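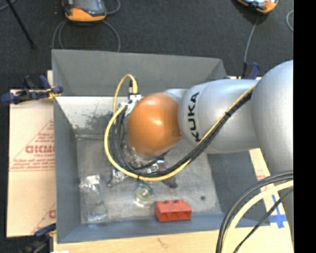

3. Condition of the bin before the packing trial

Search this site Search Go

The large grey bin is open at the top and has sloping walls. Its floor is worn and mottled, with pale scratches and smudges. There is a small round dark spot on the right side of the floor. The far wall has a light strip with a patch of dark grey scuffs and speckles on it. We wrote these marks down first so that we would not mix them up with marks made by our own work.

Our project question was whether small parts come out of a sloped bin faster when they are put in by type or all together. Birum Hardware lent us the parts, which were boxed offcuts, hinges, caps and short lengths of hose. They were returns that had to be sorted and repacked anyway. Our supervisor for the term was Maureen Heywood.

3.1 Cleaning

We wiped the floor and walls with a damp cloth and a little dish soap. After they had dried we wiped them again with a clean cloth. The smudges near the middle got lighter. The scratches stayed, and so did most of the scuffing on the far wall. We tried a nylon brush on one corner of the scuffed patch and stopped when it made no difference. Nothing stronger was used. The Dunmore workshop rules do not allow solvents in the sorting area.

3.2 Loading

The total was 791 parts. We put them in by loads of 50, with a short load at the end. For the first half of the trial each load was a single type of part. For the second half, each load was mixed in a bucket and tipped in slowly from one side.

Hinges were the hardest to tip. They hooked together and came out of the bucket in a lump, so after the second mixed load we laid them in by hand at the end. This is a change from our plan and we have noted it in the log.

3.3 Unloading and packing

Parts were taken out one at a time, wiped if they were dusty, and put into Rustell cartons lined with paper. One person picked, one packed and one kept the log. We swapped jobs after every load.

The whole trial took 270 minutes of working time, not counting lunch or the break when we ran out of carton labels. The sorted loads were quicker, but the gap was smaller than we had expected. Most of the lost time in the mixed loads was spent deciding which carton a part belonged in. Reaching for it took much the same time either way.

We logged 182 parts as "wall parts", meaning they were resting against a sloping side when they were picked. The caps slid down to the floor and the hose lengths tended to lean. Hose leaning in a corner was slow to pick up, and more than once it rolled under something else.

3.4 Marks after the trial

We checked the floor again on 6/7/22 using the same list. We found two new scratches, both short and both near where the hinges had been tipped. The dark spot was unchanged. The old scratches are so close together in places that we may have missed some fine ones, and a rub test on a clean sheet would be a better method than looking.

3.5 Changes for next time

- Photograph the floor before and after under the same light.
- Put a Flastine mat on the floor for metal parts.
- Print the carton labels the day before.
- Keep hose lengths out of the mixed loads and pack them separately.
- Time the deciding and the picking as two separate columns in the log.

The log sheets are in Appendix B. The carton list went back to Birum with the parts.

Shares 4 Comments 0

Contact us | Copyright Dunmore Student Projects | Back to top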